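Keltunholm Residents' Services
The office will post its guidance on shared kitchens and common rooms in this thread. It replaces the notice sent in July. Please read all the posts before writing to us.

1/8
Each floor at Keltunholm has one shared kitchen. Use of the kitchen is included in the residence fee. Residents may store food there at any hour, but cooking ends at midnight on every floor.

2/8
All food kept in a shared refrigerator must carry a name and a room number. Masking tape and a marker are available at the front desk. Food without a label will be removed on Sunday evenings – this includes unopened items.

3/8
Freezer space is limited. Each resident may keep two items in the freezer at a time. Large cuts of meat, party ice and bulk purchases should be stored elsewhere. The Gundell building has a chest freezer that may be reserved through the office.

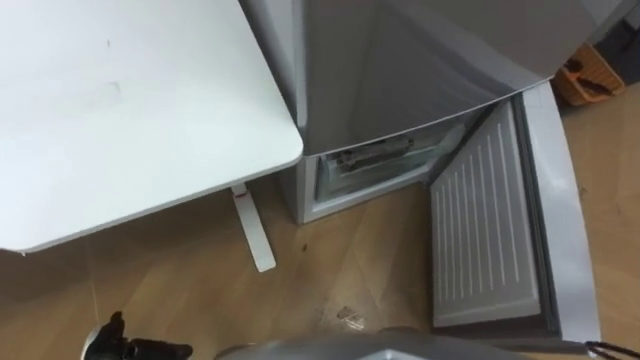 Refrigerator with the lower freezer door open.

4/8
Please close the freezer door fully after use. If frost builds up or the door does not seal, report it by telephone. Residents should not chip at ice with knives or other tools. The office will schedule defrosting and will post the date on the floor bulletin board two days in advance.

5/8
Common rooms may be reserved for study groups, birthdays and meetings. Requests go to Nneka Eze at the residents' desk. A reservation covers the room and its furniture only. Kitchens cannot be reserved, and other residents must be able to reach them during your event.

6/8
Bottles and cans may be brought into common rooms. Put the caps back on when you are finished pouring, and take all bottles with you when you leave. The Igwe Street entrance has the nearest recycling bins. Spills on desks and floors should be wiped up the same evening. 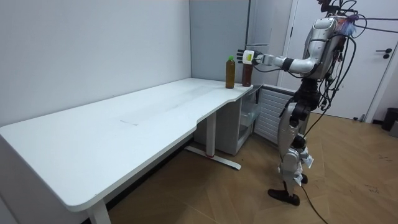 7/8 – CHARGES
A room left in poor condition will be billed to the person who made the reservation. The standard cleaning charge is $100. Damage to furniture or appliances is billed at the cost of repair. Residents may appeal a charge in writing within 8 days of the bill.

8/8 – QUESTIONS
The residents' desk is open on weekdays. Questions about labels, freezer space and reservations may be left in the box by the front door, with a room number so that we can reply. Printed copies of this guidance are available in large type on request.

Correction to 5/8: requests for the Gundell lounge go to the Gundell front desk and should not be sent to Ms. Eze.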